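Unit 4. Notes after the open day at Rovach

Course: Introduction to Service Robots
Notes prepared by Sabina Talukder

These notes are for the students who came to the June open day at Rovach and also for the ones who could not come. Please read them before the next lab. The reading from Unit 3 on underactuated hands is assumed. If the words "linkage" and "degree of freedom" are not clear to you, go back to it first.

1. What we visited

Rovach opens its test rooms to schools once in the year. This year there were 104 visitors, and our group was put in the morning round. Our host was Pankaj Nautiyal, who is responsible for the hand tests. He allowed questions during the demonstration, and I thank those of you who asked.

The program had two parts. In the first part we saw the Pillai arm with its multi-finger hand, working close to the floor. In the second part we saw Flumo, the software with which the operator records and replays a motion. I will write mostly about the first part, because the exam will be on hands and contact.

2. Why the floor is difficult

Most demonstrations in textbooks are made on a table. The table is hard, flat and at a known height. A floor in a house or an office is another matter. Carpet gives way under pressure, so the height at which the finger "touches" is not one number. Paper or cloth lying on the carpet has almost no thickness, and it slides when pushed from the side.

For a thin sheet there are two common ways to pick it up. The first is the pinch: two fingertips press down, come together, and the material rises in a small fold between them. The second is the edge grasp: the hand looks for a place where the sheet already stands up from the floor and closes around it. The edge grasp needs less force but more seeing. The pinch can be done almost blind, but on carpet it often takes hold of nothing.

Before any of the two, there is the approach. The hand stops a short distance above the material with the fingers pointing down and open. Mr. Nautiyal calls this the "waiting height". It is the last position where a mistake costs nothing. 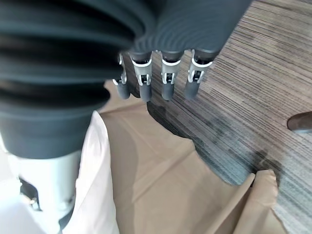 At the waiting height the operator must decide three things: which fingers will be used, at what point of the sheet, and how fast the last part of the movement will be. In the Rovach tests the last part is always made slowly. A student asked if the fingertips should arrive all together. The answer was that it is good when they are nearly level, but small differences are absorbed by the joints, if these are allowed to yield a little.

A second question was about shadow. When the light comes from above or from the side, the hand makes a dark area exactly where the wrist camera has to look. The edge of a pale sheet is easy to find in good light and can be lost in the shadow of the fingers. One remedy is to locate the edge earlier, from higher up, and to trust this position during the descent. Write this down, it will be useful in Lab 5.

3. What the operators record

Each attempt is saved in Flumo as one file with a short label. By the day of our visit the team had 397 attempts on floor materials, and 350 of them were marked as usable for training. The others were removed for various causes, for example that the label did not agree with the motion, or the recording was started too late. Please notice that a failed grasp is not removed for being failed. Mr. Nautiyal repeated this and I repeat it also. Failures with a correct label are kept.

The labels have a fixed order: material, surface, type of grasp, result. So "paper, carpet, pinch, slipped" is a good label. "Did not work well" is a bad one, and I have seen similar ones in your lab reports.

4. Cables and covers

In the short break some of you looked at the Clernel covers on the bench. A cover over a moving joint must bend and must stretch, and it should not catch on the fingers. A ribbed sleeve can become shorter or longer like an accordion. A cloth cover is lighter and easier to wash, but it can hang down into the working area when the arm is low. In your drawings for the project, mark the lowest point of every cover with the arm at full reach.

5. For the next lab

Bring one sheet of wrapping paper and one piece of thin cloth. Both should be larger than your hand with the fingers spread.

Write one page on this question: for a sheet with one raised edge, lying on carpet, would you choose the pinch or the edge grasp? Give the waiting height you would begin with and say how you would change it after a failed attempt.

Those who missed the visit may borrow my handwritten notes from the lab office until 4 in the afternoon. Please return them in the same folder.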